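Chapter 4
Getting the Goods to the Customer: Shipping Terms and Who Pays for What
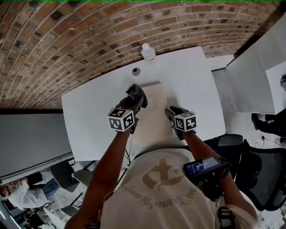 When Zuleica Bezerra opened her mail-order shop, Pacheco, she wrote her shipping policy in one evening, and it ran to two sentences. By April she had 73 orders out the door and a folder of emails from buyers who had each read those two sentences in their own way. One thought "free shipping" covered the trip back as well. Another had moved house and wanted to know who would pay to send the parcel a second time.

I have a soft spot for this story, and I come back to it whenever a student tells me that shipping terms are the dull part of running a store. They are a promise, after all, and a promise has to say where it starts and where it stops – which places you ship to, how long the packing takes, and whose loss it is if the box goes missing on the way.

In this chapter we will take our time over outbound shipping and leave returns for Chapter 9, where they get the room they deserve. We begin with flat rates and rates by weight, and then look at the moment when responsibility for a parcel passes from seller to buyer (a point that trips up even experienced shopkeepers!). Toward the end we compare the policies of 2 small sellers, Tulier and Zotby, who ship much the same things on very different terms.

Before you read on, find the shipping page of a store you have bought from yourself, and keep it handy for the first exercise.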